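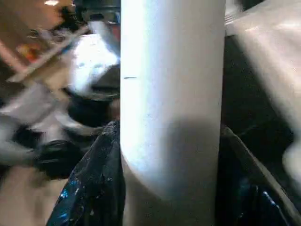 Tuesday, 5 am, can't sleep again. So a quick one before work.

I've been trying to do my mornings without the phone. November is a dumb month to start because it's pitch dark and the phone is also my flashlight, my weather and my radio. Day 17 now. Slipped twice. Ok three times if the bus counts.

What I do instead -- make tea, sit in the kitchen, stare. Read 5 pages of whatever. Right now it's a paperback my neighbor Elaheh Shirazi left on the stairs with a sticky note, a family saga set in a town called Clunbridge, everybody is somebody's cousin and I've lost track completley. Page 70 and there's been one wedding and a lot of soup. Not complaining.

Things I noticed so far:

The fridge hums in two notes. The guy upstairs leaves at 28 past, every day, heavy shoes. I think slower before tea than I thought I did. Also I'm less snappy by lunch, or so I'm told.

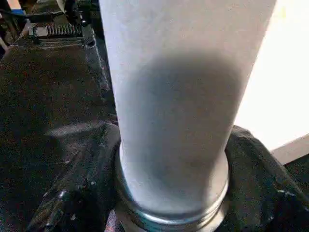

White on white, with a bit of silver at the bottom.

Not so great: missed a message from my sister about the car and she had to call the landline at work. Fair enough, she was mad. So now calls are on, everthing else off till 8. Might get a real alarm clock this weekend, one with a button you can hit.

Anyone got a book that's good in tiny bits? Short chapters please. No more cousins.

Kettle's going -- more on Friday maybe.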